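7월의 영화 편지: 네 시간짜리 침묵을 보고 왔습니다

지난 편지에서 여름 동안은 가벼운 영화만 보겠다고 큰소리쳤는데요, 한 달도 못 가서 약속을 깼습니다. 동네 소극장 '산두'에서 마엘 프리센(Maëlle Friesen) 감독의 <염전의 겨울>을 틀어 준다기에 그만 표를 사 버렸거든요. 상영 시간이 거의 네 시간이라는 건 예매하고 나서 알았습니다. 중간 휴식은 딱 한 번, 10분이고요. 같이 가기로 한 권은지 씨는 러닝타임을 듣더니 전화기 너머로 한참 말이 없다가 "도시락 싸 갈까?" 하더라고요. 역시 이래서 영화 친구는 은지 씨죠!

줄거리는 정말 짧게 말할 수 있어요. 문 닫은 염전을 물려받은 자매가 땅을 팔지 말지 정해야 하는데, 겨울 내내 정하지 못합니다. 끝이에요. 언니 역의 에리카 레이치(Érica Leite)는 첫 대사를 하기까지 삼십 분 넘게 걸어 다니기만 합니다. 둑을 걷고, 창고 문을 열어 보고, 장화에 묻은 흙을 털고, 다시 둑을 걷고요. 처음 이십 분 동안은 솔직히 머릿속으로 냉장고 정리를 했습니다. 두부 유통기한이 언제였더라, 하면서요.

그런데 동생이 도착하는 장면부터 갑자기 재미있어집니다. 니가트 탈푸르(Nighat Talpur)라는 배우는 이번에 처음 봤는데, 와, 이 사람 등장하자마자 영화의 온도가 확 바뀌어요. 버스에서 내려 가방을 질질 끌고 오면서 언니한테 하는 첫마디가 "여기 와이파이 돼?"거든요. 극장 안에서 다들 웃음이 터졌습니다. 한 시간 가까이 참았던 웃음이라 더 크게 나온 것 같기도 하고요. 그다음부터 두 사람이 부엌에 앉아 옛날 얘기를 하는데, 같은 일을 서로 완전히 다르게 기억하고 있는 거예요. 아버지가 트럭을 판 게 먼저인지 개가 죽은 게 먼저인지를 두고 십오 분을 싸웁니다. 카메라는 꼼짝도 안 하고요. 저는 이 십오 분 때문에라도 표값이 안 아까웠어요. 우리 집 명절 풍경하고 너무 똑같아서 은지 씨 팔을 몇 번이나 꼬집었는지 모릅니다.

음악 이야기도 해야겠네요. 가에탕 케네디(Gaétan Kennedy)가 맡았는데, 전반부에는 음악이 아예 없다가 휴식 시간이 지나고 나서야 첼로 한 대가 슬며시 들어옵니다. 바람 소리랑 구분이 안 될 정도로 낮게 깔려요. 저는 한참 동안 극장 환풍기 소리인 줄 알았습니다. 나중에 은지 씨한테 물어보니 은지 씨도 환풍기인 줄 알았대요. 이게 칭찬인지 아닌지는 저도 잘 모르겠지만, 첼로라는 걸 알아차린 순간 팔에 소름이 쫙 돋은 건 확실합니다.

휴식 시간 로비 분위기도 참 좋았어요. 모르는 사람들끼리 "동생 편이세요, 언니 편이세요?" 하고 묻고 있더라고요. 저는 동생 편, 은지 씨는 단호하게 언니 편이었습니다. 매점은 줄이 너무 길어서 커피는 포기했고요. 긴 영화 보러 가실 분들께는 냄새 적고 소리 안 나는 간식을 권합니다. 과자 봉지는 절대 안 돼요. 이렇게 조용한 영화에서 봉지 뜯는 소리는 거의 천둥입니다.

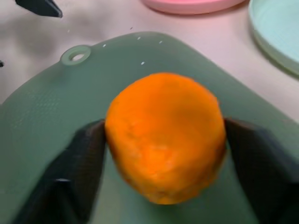
긴 영화의 간식 후보, 오렌지로 보이는 과일.

자, 그럼 아쉬웠던 점. 후반부의 꿈 장면은 없는 편이 훨씬 나았을 것 같아요. 염전에 물이 차오르고 언니가 그 위를 배를 타고 지나가는데, 화면은 물론 예쁩니다. 너무 예뻐서 문제예요. 그때까지 흙 묻은 장화랑 고장 난 보일러로 차근차근 쌓아 온 이야기가 갑자기 향수 광고가 돼 버리거든요. 그것도 꽤 깁니다. 제 앞줄에 계신 분은 이때 고개가 툭 떨어지셨는데, 깨워 드려야 하나 고민하다가 그냥 뒀어요. 다행히 마지막 이십 분은 다시 부엌으로 돌아옵니다.

땅을 사겠다는 남자도 좀 약했어요. '발텐트'라는 개발 회사에서 나온 사람인데, 올 때마다 서류 봉투를 들고 서 있다가 그냥 갑니다. 자매가 그렇게 생생한데 이 사람만 종이 인형 같아서, 나올 때마다 빨리 갔으면 싶더라고요. 감독의 전작 <드레소>에서는 잠깐 나오는 세탁소 주인까지 다 사람 같았거든요. 아직 안 보셨으면 <드레소>부터 보셔도 좋습니다. 길이도 두 시간이 안 되니 훨씬 부담이 없고, 자매 대신 부자가 나와서 싸워요. 이 감독은 가족 싸움을 정말 기가 막히게 찍습니다.

결말은 말하지 않을게요. 다만 제가 불이 켜지고 나서도 한참 앉아 있었다는 것, 은지 씨가 아무 말 없이 휴지를 건네줬다는 것 정도만 적어 둡니다. 돌아오는 버스에서 우리는 아까 그 트럭과 개 문제로 다시 싸웠어요. 저는 아직도 개가 먼저라고 생각합니다. 보신 분들, 의견 좀 보내 주세요! 은지 씨한테 보여 줘야 하니까 되도록 제 편을 들어 주시면 좋겠고요.

<염전의 겨울>은 산두에서 이달 말까지, 저녁 6시에 하루 한 번 상영합니다. 끝나면 밤 10시가 다 되니 막차 시간 꼭 확인하고 가세요. 에어컨이 꽤 세서 얇은 겉옷도 있으면 좋습니다. 화면 가득 겨울 바람이 부니까 더 춥게 느껴지더라고요. 뒤쪽 가운데 자리가 다리 뻗기 편한데, 의자가 오래돼서 저는 방석을 빌려 앉았습니다.

독자 편지도 하나 소개할게요. 지난달에 쓴 <헌댄스> 이야기에 답장이 많이 왔는데, 제가 주인공이 춤을 그만둔 이유를 잘못 적었다고 알려 주신 분이 계셨어요. 다시 보니 정말 무릎이 아니라 발목이더라고요. 고쳐 두겠습니다. 그리고 마지막 춤 장면이 너무 길다는 제 불평에는 반대 의견이 압도적이었어요. "그 장면 보려고 세 번 갔다"는 분까지 계셔서 조용히 반성하고 있습니다. 반성은 하는데 그래도 조금 길긴 길어요.

다음 편지에서는 진짜로 가벼운 영화를 보고 오겠습니다. 은지 씨가 고르기로 했고, 조건은 두 시간 이내, 염전 금지예요.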